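Wanach two-arm unit — restart checklist after doorway stop fault
Simulated house, attic room, October build
Filled in by: Macarena Retamal
Second check: Grigoris Vlachopoulos
Status: NOT cleared for unattended runs

Read first. Stop fault in the doorway, logged by Cuiping on the overnight batch. Base got the stop, arms didn't. Arms carried on with the last command for roughly 100 control steps after the base had gone to zero. Right arm was still going when it met the door. It's only the sim, no hardware hurt, but the same Arkel stop handler goes on the Zedgate units so we treat it as a real one. Fill in every line please, last time half of this came back blank.

SECTION A. BEFORE ANYTHING IS RUN

Old batch halted
OK. Halted by Cuiping, logs copied to the shared folder before the restart. Don't rerun over them.

Same build as the fault
OK. Checked against the log header. Darmawan had a newer one open on his machine, closed it.

Stop handler version written down
OK, on the log sheet. Was missing from the original fault report, had to dig for it.

Joint speed limits at the reduced setting
OK on the second go. First time the left arm had reduced limits and the right had the full ones. Config had the right arm line commented out. No idea how long it's been like that.

Collision shapes switched on for doors
OK. Both leaves. Grigoris turned the outlines on to be sure, they line up with the door edges.

Person at the stop key for the whole run
OK. Shaohua. Needs to be a named person, "team" is not an answer in this box.

SECTION B. DOORWAY

Doors open before base moves
OK.

Arm clearance to both leaves looked at, head view
COMMENT. See below.

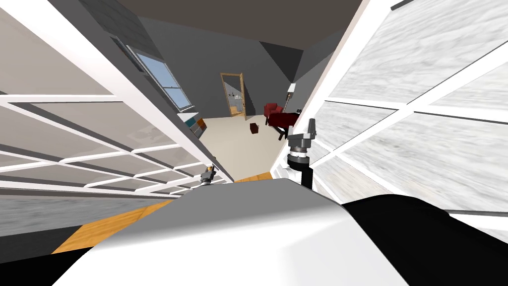 Clearance is the part I'm least happy with. The planner treats the opening as clear once both leaves read open, and then works out the width for the base only. Arms aren't in the sum at all. Fine if they're tucked. Not fine with them raised, and look where the right gripper is, up between the inner edge of the right-hand door and the open room, fingers pointing up. From the head view it also sits over the lower part of the red armchair, so the depth there is messy and you can't judge the gap to the door by eye. Need the distance readout on screen, not a guess. Grigoris agrees. Also the glass — those cloudy panes have given us bad depth before, so don't use the depth picture to argue a pass on this line.

Arms tucked before entering the opening
FAIL. No rule for it. Planner will go through with them however they happen to be. Shaohua is adding a tuck check, to go in before the next batch.

Floor change, wood to carpet
OK with comment. Friction values differ between the wooden strip and the beige carpet past it. I wanted to rule out wheel slip as the cause of the base stopping where it did. Ran it with both floors set the same, fault still there. So not the floor. Leave the values alone now please, they've been put back.

Loose items on route
COMMENT. Small brown box out on the carpet. It's in the obstacle list and the planner knows about it. Leave it in, we want the same layout as the fault run. Whoever tidies the room between runs, please stop.

Stop sent with base in the opening, arms still
OK. Base stops, arms stay put. This was never the problem.

Stop sent with base in the opening, arms moving
FAIL. Same as Cuiping's log. Base to zero, right arm carries on. Left arm stopped on one try and not on the other, which is worse in a way. Both tries recorded.

Contact with door raises its own stop
FAIL. Contact event is in the log but is marked as a warning. Nothing listens for it. Darmawan says it was dropped to a warning in the summer because door pushing tasks kept tripping. OK but then it needs to be per task. It's been off for everything.

SECTION C. GRIPPERS AND TRAY

Only do this section with the base parked. Arms at reduced speed. If anything in here moves after a stop, end the session and write it up.

Gripper opens on command, left and right
OK.

Gripper holds last position on stop
OK for open. For half closed see the note under the picture.

Fingers clear of tray border before descent
OK. Looked at from the close camera, stopped the arm above the border and held it there. 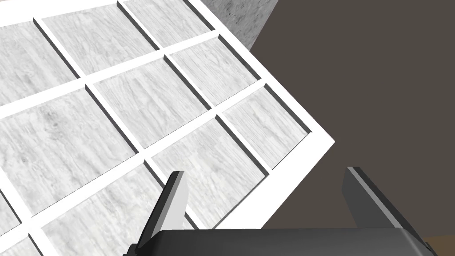

Close camera, Section C: gripper open, tray border between the fingers.

Approach height to the top of the dividers
OK. Height is taken from the dividers, not from the tiles. Tiles sit a bit lower in their squares so if someone sets it from a tile the finger will come down onto the divider. This has happened on the Tang job, same mistake, so please read the height line in the config before you change it.

Stop sent during descent
FAIL. Arm carried on down for a moment then stopped. Shorter overrun than in the doorway but same pattern in the log, base message acknowledged straight away, arm message sat in the queue. This is what convinced me it's the queue and not anything to do with the doors.

Stop sent during close
COMMENT. Gripper stopped half closed and then opened by itself on reset. Nothing in the fingers so no drop. With a part held it'd let go. Not a fail by the wording of the checklist, but I think the wording is wrong. Have asked for it to be changed to "holds through reset".

Force limit on close
OK. Default value. Tested against the tray border only, not against a tile.

Shadow / lighting affecting edge detection
Not tested. Ran out of time. The thin dark line along the tile edges gets picked up as the tray edge now and then, Cuiping has seen it, seperate ticket.

SECTION D. THE STOP ITSELF

Stop key reaches base controller
OK.

Stop key reaches arm controller
FAIL. It gets there late. Arkel puts arm stops in the same queue as ordinary motion commands, so if the queue is full the stop waits its turn behind them. With still arms the queue is empty and it looks perfect. Explains why every acceptance check passed, they were all done with still arms!!

Stop clears the queue
FAIL. Doesn't. After reset the old commands are still in there and will play out. Please, please do not hit reset after a stop until this is fixed. Kill the session and start again.

Stop state shown on operator screen
FAIL sort of. Screen goes red as soon as the base confirms. Says STOPPED in big letters while an arm is moving. Shaohua took his hand off the key because of it, and I would have done the same. Should only say it once base and both arms have confirmed.

Stop logged with a time for each part
OK since this morning. Before that it was one line for the lot. Grigoris added the split.

SECTION E. ACTIONS

Arm stop to bypass the motion queue — Darmawan. Blocking.
Queue emptied on stop — Darmawan. Blocking, same change hopefully.
Tuck check before any opening — Shaohua. Blocking for doorway runs.
Contact event back to a stop, with an opt-out per task — Cuiping. Blocking.
Screen text — Shaohua. Not blocking but I want it soon.
Right arm speed limit line, find out when it was commented out — me.
Checklist wording, hold through reset — me.
Add "arms moving" to every stop test, all sections — Grigoris. Done for B, C still to do.
Tell Zedgate — me, draft is written, going out after Grigoris has read it.

What's allowed meanwhile: attended runs with base parked, reduced speed, someone on the key. No doorway runs with arms up. No overnight batches at all, that includes the short ones.

Second check comments (GV): Agree with all the fails. I repeated the moving arms stop from a fresh session and got the same result. I'd move "stop sent during close" to a fail now and not wait for the new wording. Config for the right arm is corrected in the shared copy, pull it before you run anthing.

MR: fine, marked as fail from here on. Left the original comment in so you can see what was written at the time.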